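Plugs, leads and the big drawer: a gallery from Gunder House

When we moved the sewing group and the Plerel supper club into the same building in Stedville, I promised everybody I'd sort out the extension leads before doing anything more exciting. It has taken me the whole of April, on and off, and a great deal of tea, but the big drawer now closes! Thank you to those of you who lent things, labelled things or simply listened to me going on about it. Forgive me if I ramble a bit (I've grown rather fond of the lot of them).

I'll start with the white one, which I would happily have in my own kitchen. It has four green USB ports at one end and two universal sockets further along, so the visitors from Treloar can charge their phones without hunting for an adapter first. I like to coil the flex in loops with the plug left at the end, where you can find it, and I'd be so pleased if we could all get into that habit.

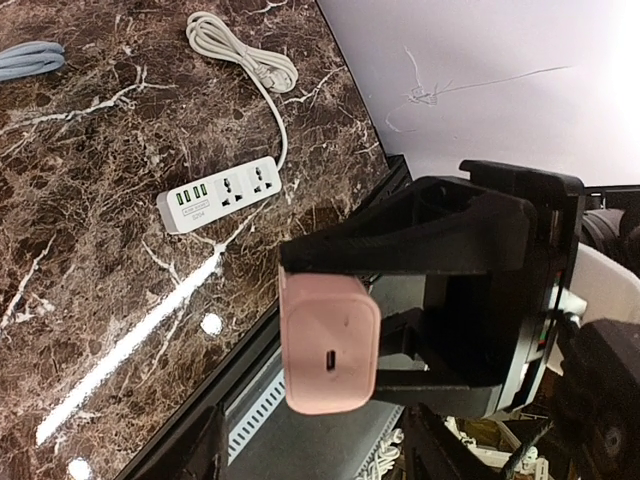 Noreen Nic Giolla wrote to ask whether we could please stop winding the leads tightly round the strips themselves, as she has lost two good ones that way over the years, and could somebody also put a bit of coloured tape on each plug so that the sewing group's don't wander off to the supper club again. Yes to both, Noreen, and the tape is already bought. I went for the yellow, as it shows up best when you're on your knees behind the dresser.

Next come the two strips out together, the light blue and the white, along with the cube adapters. I do love the colours: a dark blue cube and a peach-pink one on the blue strip, and a mint-green adapter on the white. The cubes are handy when you've several small things to run at one table, a lamp and a radio, say, but please keep the iron and the urn well away from them. Those two go straight into the wall, always. 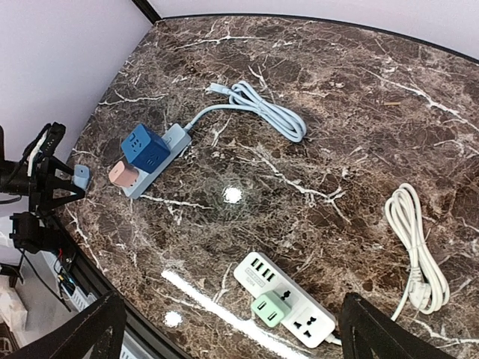 Page last changed: April, 14 edits, 3,109 visits

For anyone who is borrowing, the blue strip lives on the left side of the drawer and the white one on the right, with the cubes in the biscuit tin between them. Flynn Halliday has the key to Room 310 after six in the evening, and he's very good about popping down if you ring the bell and give him a minute.

Last of all, a closer look at the white strip, S204 to give it its proper name, with "4USB SOCKET" printed beside the ports. The mint-green charger brings another two USB ports with it, so that's a fair few phones and tablets looked after. It does hang over the edge a little, being such a boxy thing, so have a think about which socket you want it in before you plug in anything else.
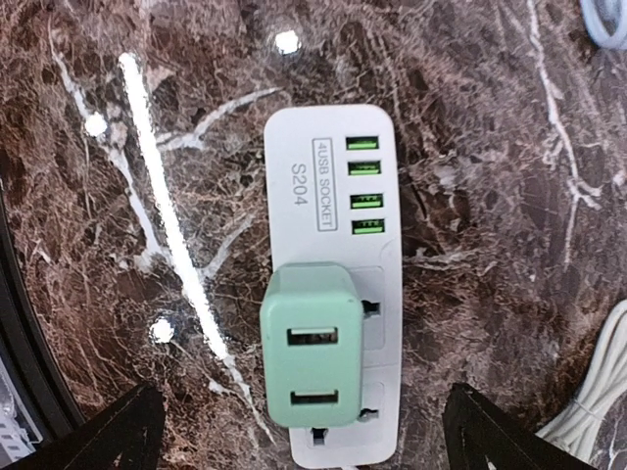 Borrowing and bringing back

Write your name in the red book on the hall table, take what you need, and bring it back by the end of the evening if you possibly can. If a plug feels warm or a switch has gone stiff, tie a bit of string round the flex and leave it on the shelf outside Room 403, and I'll have it looked at before it goes back in the drawer.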